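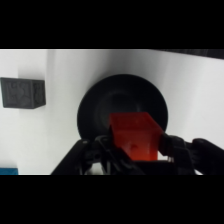
Melati Govindasamy objected, in her written comments on our first draft, that "orange-red" and "red-orange" should not have been merged, as speakers who use both terms may mean different things by them. We agree with the objection in part. The two terms were kept apart in the coding and merged only in the town totals, and the split counts are given in the appendix for readers who prefer them.

4.2 Naming at the border of red and orange

The naming task produced 1773 usable answers for the chips between clear red and clear orange. Answers were taken down as spoken, including hesitations and corrections. When a speaker gave a second name after a pause, we coded the first name and noted the second. Names borrowed from food or plants ("tomato," "brick," "poppy") were coded as object names, whether or not a basic color word came with them.

Speakers in Atholm used a basic word, either "red" or "orange," more often than speakers in Branen did. The Branen speakers turned to compounds and object names, and they did so most for the chips in the middle of the range. We had expected age to explain the difference, but the younger and older speakers within each town gave much the same answers. Work history is a better candidate. Many of the Branen speakers had spent time at the Trummer dye works or had a parent who did, and the Trummer order books used compounds as a matter of course. One speaker named chip 27 "second madder" – a term we have found only in those books.

Chips are flat and evenly lit, and this limits what the task can tell us about everyday speech. A solid object rarely shows one color. On a cube such as the one in Figure 2, the top face is lighter and more orange where light falls on it, while the front face deepens to red toward the bottom. A speaker who calls the whole object "red" has passed over a range that would be split between names if it were cut up and shown as chips.

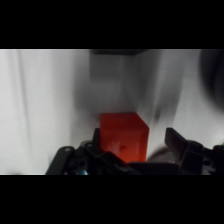

The same problem affects the written sources. The Flolia paint lists, from which we drew 4000 color entries, give a name and a stock number but say nothing on the surface or the light in which a color was judged. Where a name appears in more than one list, we treated it as the same name but did not assume the same color. This is a cautious rule, and it costs us some data. It does avoid the mistake of reading a change in the paint as a change in the language, or the other way around.

With these limits in mind, the written and spoken results agree on one point. The compound "orange-red" is used for colors that speakers also accept as "red," and seldom for colors that they accept only as "orange." The reverse compound is less settled. In Atholm it was rare, and in Branen it covered nearly the whole border range. Section 4.3 takes up the use of "scarlet" and "vermilion," which several speakers knew but would not apply to any chip.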